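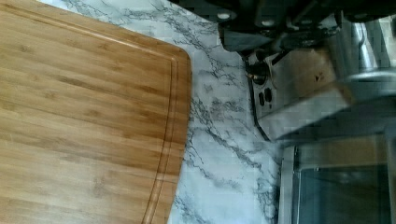 Does Ultillow show live oil prices?
Prices are delayed unless your account has a live feed. The delay is shown in small gray type next to each price.

Section 8. Setting up a price alert

An alert sends you a message when crude oil passes a level you choose. You need a confirmed email address before you start.

1. Sign in and open the Markets tab.
2. Select Crude, then pick a contract from the list. April contracts are listed under the year they expire.
3. Press New Alert.
4. Enter the price in dollars per barrel. Use a period for cents – commas are rejected.
5. Choose Above or Below.
6. Press Ok.

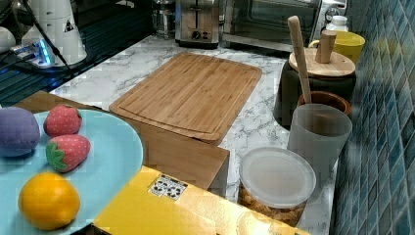 The alert now appears in your list with a green dot. A gray dot means the market is closed and the alert will be checked when trading opens again.

Note: Each account can hold 9 active alerts. Delete or pause an old one to make room.

Caution: Alerts are not trading orders. Ultillow does not buy or sell anything for you, and a fast market can move well past your level before the message arrives.

Importing price history

1. Download the history file from Grestlow and save it as plain text.
2. In Ultillow, go to Markets, then Import.
3. Select the file. The limit is 2000 rows per import – split longer files first.
4. If you see error 761, the date column is missing. Add it and import again.

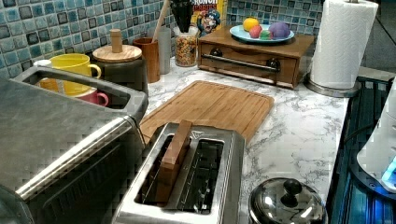 Kitchen counter with mugs and canister

Imported prices are used for charts only. They never trigger an alert. Accounts opened through Hetthorpe must turn on Import under Settings before step 2.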